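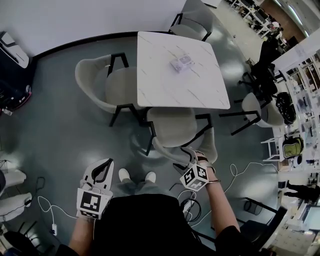

Table à plateau blanc veiné de gris et chaises en tissu gris-beige.

Temps de lecture : 2 minutes
Dernière mise à jour : 10 mars 2020

Les chaises en tissu, on les choisit pour le confort, on les choisit aussi un peu pour la couleur, et puis un soir quelqu'un renverse la sauce du rôti et on se demande quelle idée on a eue ! J'en ai eu huit en tout depuis que je tiens ma maison, alors je vous livre mes petites habitudes, prenez ce qui vous convient.

D'abord l'aspirateur, avec l'embout plat, toutes les deux semaines. Insistez dans le pli entre l'assise et le dossier, c'est là que les miettes s'installent (chez moi, surtout des miettes de biscottes, et une fois une boucle d'oreille que je cherchais depuis octobre).

Pour une tache fraîche, on tamponne avec un linge blanc, sans frotter, en partant du bord vers le centre. Un linge de couleur peut déteindre, je l'ai appris avec un torchon rouge. Si la tache est grasse, couvrez-la de terre de Sommières, laissez toute la nuit et aspirez le matin.

Pour rafraîchir l'ensemble, je prépare ceci :
- 300 ml d'eau tiède
- une cuillère à café de savon noir liquide

On fait mousser au fouet et on ne prend que la mousse, avec une éponge bien essorée. Faites d'abord un essai sous l'assise et attendez que ce soit sec avant de juger, le tissu mouillé paraît toujours plus foncé. Travaillez le siège en entier, sinon vous aurez une auréole. Puis un passage au linge humide, et séchage fenêtre ouverte, loin du radiateur. Comptez une bonne journée.

Les pieds en métal, on les oublie toujours ! Un chiffon à peine humide, puis un chiffon sec. Profitez-en pour retourner la chaise et resserrer les vis, doucement, et pour regarder les patins. Les feutres autocollants ramassent les poils et finissent par rayer le parquet ; les miens sont changés deux fois par an, et je dégraisse le dessous du pied à l'alcool ménager avant de coller les neufs.

Un mot du plateau, pour finir. Si c'est du vrai marbre, jamais de vinaigre ni de citron, même dilués. Dans le doute, de l'eau tiède, une goutte de liquide vaisselle, et on essuie tout de suite. Je glisse aussi des sous-verres sous les tasses, et ma famille les range aussitôt dans le tiroir.

Bon ménage à toutes et à tous,
Hortensia Mamani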